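Assistant Cross Country and Distance Coach
Plotwood Running Club

Plotwood Running Club is hiring a part-time assistant coach for its youth distance group, ages 12 to 18. The group has 70 runners. You will report to head coach Povilas Ozoliņš.

What you will do
Lead two weekday practices and help at weekend meets
Time intervals and keep training logs
Travel with the team to the Mockus Relays in October

What we ask for
Racing or coaching experience from 1500 meters up
Current first aid and CPR cards
A clean background check

Pay
$2000 per season, plus mileage to away meets. Practices run 90 minutes.

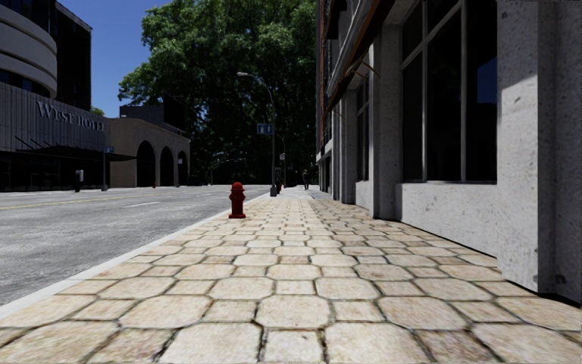
How to apply
Send a resume and two references to the club office, 30 Brumer Street, by Nov 20, 2024. Interviews are held at the office.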